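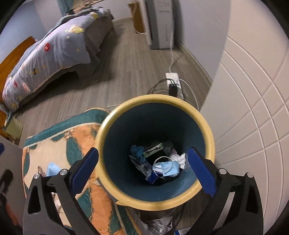

How many times do you have to show a robot the same chore before it gets the idea?
More than you'd like, and fewer than I was afraid of. For the plainest job on our list, picking up something light and dropping it in a trash bin, we started getting decent results at 70 good showings. For anything with a lid, keep going.

I've had a few kind messages asking what I do all day, so I'm going to put it in one thread and send people to it from now on. Get a drink, I do go on a bit.

I'm on a small project called Tramon. We teach household tidying by hand, which means a person holds a gripper, does the chore at a normal pace, and the recording of that becomes the lesson. Then somebody does it again with the object in another spot. And again. And then after lunch, again.

We're at 536 showings for the "put it in the bin" family of tasks. I did a good share of those and Widad Kanaan did most of the rest, and she is so much smoother than me that you can tell our recordings apart without looking at the names.

My trouble was speed. I kept doing the job the way I clean my own kitchen, a bit cross and in a hurry, with a flick at the end. A flick is terrible teaching! The robot learns the flick, and now you have a robot that throws tissues. Miyuki Kinoshita sat with me one afternoon and had me say "over, stop, open" out loud on every single drop until the stop was a real stop.

If you take one thing from this thread, take that. Pause over the bin before you open your fingers. It can be short, but it has to be there.

Somebody asked why the practice rooms have so much in them. You can do it all on a bare table, and we did at first, on a setup we called Kalus. It went beautifully on the table and fell apart the moment there was a bed and a floor mat and a power strip in view. People live with cords and blankets. The lessons should have them too.

Soft trash is harder than hard trash, by the way. A small carton keeps its shape when you pinch it. A face mask has loops, and loops catch. A clear wrapper is shiny and thin and half the time you're not sure you have hold of it until you lift. I do the wrappers in the morning while I still have patience.

We also have a remote-control setup in the other room, named Madness before I joined, and I'm told the name was earned. You sit in a chair, move a pair of handles, and the arm follows you a beat later. It took me 19 tries to get one crumpled tissue into a bin. I was sweating. Widad brought me a cookie.

Which one is better for teaching? I go back and forth. Holding the gripper yourself is quicker and you feel the object, so you squeeze about right. With remote control the robot's own arm is doing the moving, so you never show it a reach it can't make. I've certainly shown it a few the other way, leaning over things like a giraffe.

Our rule at the moment is 4 bad showings in a row and you put the gripper down and go for a walk. Lau is the little cafe at the end of our street and they know what it means when I come in at ten in the morning.

A few of you wanted to know if you need to be a computer person. I'm not one. I used to alter wedding dresses, and the steady hands carried over nicely. Miyuki does the training side and explains it to me with drawings when I ask.

Next up is bins with a foot pedal, in September if the parts come. I have many feelings about foot pedals and will post them here. Ask me things in the replies in the meantime, I'm slow but I do read them all.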